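Lougher Mattress Protector, Quilted Cotton

Item 317
Manufacturer: Carow

The Lougher is a fitted mattress protector for everyday use in homes, guest houses and student residences. It has a quilted cotton top, a thin waterproof backing and an elastic skirt that holds the corners in place. The protector is placed directly on the mattress, beneath the fitted sheet.

The skirt fits mattresses up to 15 inches deep. Customers who use a separate topper should measure the mattress and topper together before ordering. For deeper beds we recommend the Zosulus, which has a longer skirt and is sold in the same sizes. 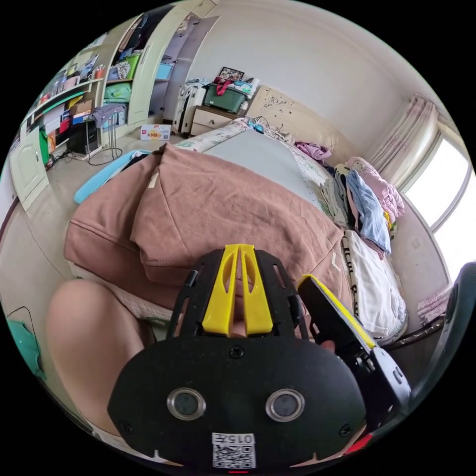
The quilted top is stitched in a diamond pattern – the filling stays evenly spread after repeated washing. The backing makes no noticeable sound when the sleeper turns over, and it allows air to pass through. No chemical finish is applied to the cotton.

Sizes: Twin, Twin XL, Full, Queen, King
Color: White
Top: 100% cotton
Packed weight, Queen: 2 pounds

Care

Wash warm on a gentle cycle with similar colors. Do not use bleach or fabric softener. Tumble dry on low and remove promptly. Do not iron or dry clean. The protector may shrink slightly in the first wash, and the skirt allows for this.

Ordering

The Lougher is sold singly or in cartons of 26. Carton orders must be of one size. Unopened protectors may be returned in their original packaging; opened bedding cannot be accepted unless faulty. Matching pillow protectors are listed under Flakia.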